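How to Trace a One-Room School Through Local Records

If you have a grandparent who used to talk about the little school out past the creek, and you've always wondered what became of it, I hope this page will get you going. I spent most of one winter working out the story of the Jiltgate school, which closed before I was born, and I made every mistake there is to make, so you may as well have the benefit of them!

Start with the name. Country schools were often called one thing by the county and another by the families who used them. Jiltgate was the Fitzgerald school in the older papers, after the farm that gave the land, and I lost weeks by looking under the wrong letter. Write down every name you come across, with the year you found it, and keep that list beside you the whole time.

Next, find out which district the school belonged to. District lines moved around a good deal, especially when two small schools were joined together. In our case the children of Vornik and Atell were sent to the same building for 11 years and then split up again. An old county map will usually show the lines, and most county libraries will let you look at one if you call ahead. 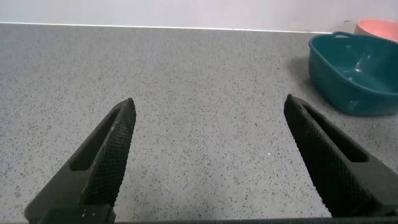 Once you have the district, ask for the trustees' minutes. These are the best source of all, and they are also the slowest to read, so bring a snack for the car and leave yourself a whole morning. You'll find teachers hired, stoves bought, quarrels over firewood, and now and then a line about a family that makes you sit straight up in your chair. I read 196 pages before I met my own great-aunt, who was paid $20 for a month of teaching in May.

Copy things down exactly as they are written, odd spellings and all. Put your own guesses in brackets so that you can tell them apart later on. I also note the book and page number at the top of every sheet - I didn't at first, and I had to go back and find a good many of them again.

After the minutes, try the newspapers. Small-town papers loved a school program, and they would print the names of the children who recited or sang. If your paper has been scanned, search for the teacher's surname as well as the school's, and try a few misspellings while you're at it.

Last of all, talk to people. Bring a copy of a class list if you have one, and read the names out loud, slowly. One name often leads to another, and before you know it you're hearing about the path they walked and who fell in the pond.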